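Monday

So the grades are in, and I can finally sit down. My seminar at Unholm had 19 students this term and every last one turned in the final essay, which has never happened to me before! I read the last of them at the kitchen table with cold tea and the radio on low.

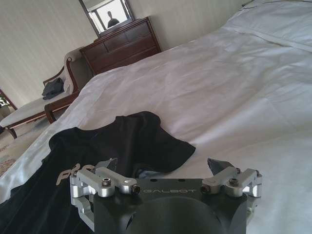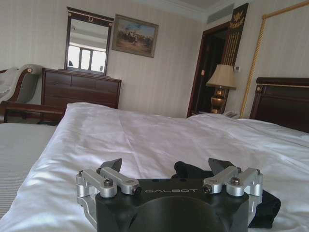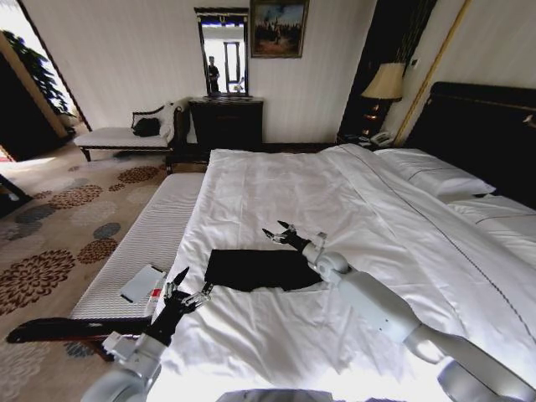 The department wants my Dramani application by 4 tomorrow. It's a teaching grant, $2,857 (why that number, I have no idea), and I'd spend it all on bringing the Jatus quartet in for a week. I've rewritten the opening paragraph so many times that I hate it – maybe I'll just send the first version. Bed now, and I still owe the library 20 dollars.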